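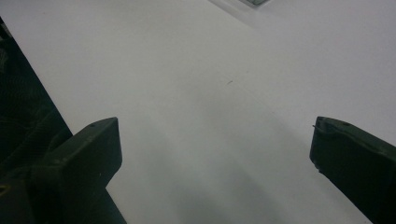 The matt white finish, without seams or pattern.

Print this page | E-mail this page

Muvex extends matt white worktop range to smaller kitchens

Apr 8, 2025

Muvex has announced that its matt white worktops will be offered to households with small kitchens, following a trial carried out in January with the housing provider Mendach. The worktops were fitted in 11 homes at the Udov estate, where residents had asked for a plain surface that was easier to keep clean.

The finish has a soft, even look with no printed pattern. Its tone changes gently with the light in the room, appearing cooler and slightly grey in places and brighter in others.

Marisa Caruso, Head of Home Products at Muvex, said: "Residents told us that they wanted a broad, simple surface on which to prepare food, fold washing or help children with their homework. We have kept the design as plain as possible and are grateful to everyone who took part in the trial."

The worktops will be supplied through MacDonald, which will also carry out home measuring visits. Standard lengths are 2259 mm and 3614 mm, and the standard depth is 673 mm. Other lengths may be ordered on request and are cut before delivery.

Muvex advises that the surface should be wiped with a soft cloth and mild soap. Scouring pads should not be used, and hot pans should be placed on a stand. A printed care sheet will be supplied with each order.

Samples may be requested from MacDonald showrooms. Press enquiries should be addressed to Marisa Caruso at the Muvex press office.

Print this page | E-mail this page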